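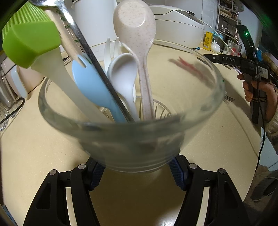

*Par Kagiso Mokoena — 25 août 2022*

Trier des couverts dans un récipient en verre : la tâche occupe un adulte quelques secondes et figure dans presque toutes les listes de corvées que l'on promet aux robots domestiques. Cette galerie fait partie du dossier Cundimix sur l'automatisation des gestes de cuisine, ouvert en avril. Elle porte sur les ustensiles eux-mêmes et sur ce qu'ils demandent à une pince à deux doigts.

Le bol en verre pose un problème classique de perception. La paroi transparente laisse voir les manches tout en les déformant, et le bord épais brouille ce qui se trouve derrière. Un capteur de profondeur courant renvoie souvent, à cet endroit, soit le fond, soit rien. La prise par le bas, un doigt de chaque côté, évite en partie la difficulté : il suffit de connaître la largeur du récipient, et les patins bleus striés fournissent l'adhérence.

Le contenu est moins commode. Brosse en silicone verte, fourchette en plastique blanc, grande cuillère mouchetée, long ustensile en métal brillant : les masses et les rigidités diffèrent, les manches se croisent. Saisir un manche, c'est presque toujours en déplacer un autre.

Chez Kaner, où l'on travaille sur des tâches voisines, le décompte interne porte sur 3 797 essais de préhension d'ustensiles en vrac. Sur ce total, 1 255 ont été classés en échec, dont 167 avec chute de l'objet. Les autres échecs se répartissent entre prises manquées, prises doubles et arrêts de sécurité. Le protocole excluait les couteaux et les récipients pleins. Il ne mesurait pas non plus la durée, ce qui limite la comparaison avec un opérateur humain.

L'équipe Amegashie suit une autre voie : deux pinces tenues à la main, une par côté, et un apprentissage à partir des gestes enregistrés. La méthode donne des trajectoires plus souples que la programmation point par point. Elle transmet aussi les hésitations du démonstrateur, et la généralisation à une cuisine inconnue reste à établir.
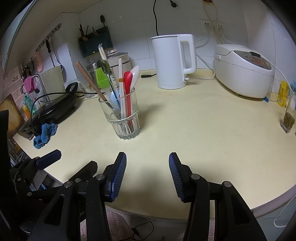
*Porte-ustensiles en verre strié sur le plan de travail. Louche en métal, cuillères en plastique et baguette blanche à bande orange partagent la même ouverture.*

Le bord arrondi du plan complique le calcul des approches basses. Il faut y ajouter les cordons : celui du cuiseur à riz monte le long du mur jusqu'aux prises, un autre fait une boucle autour de la plaque électrique noire. Le chiffon bleu froissé, devant cette plaque, appartient à la catégorie des objets souples, que le protocole de Kaner ne traite pas.

En l'état, le déplacement d'un récipient rigide vers un emplacement connu est à la portée des systèmes actuels. Le tri complet de son contenu, sans reprise humaine, ne l'est pas avec la régularité qu'exigerait un usage quotidien. Les essais de Brurnbridge sur les couverts en métal feront l'objet d'une galerie séparée.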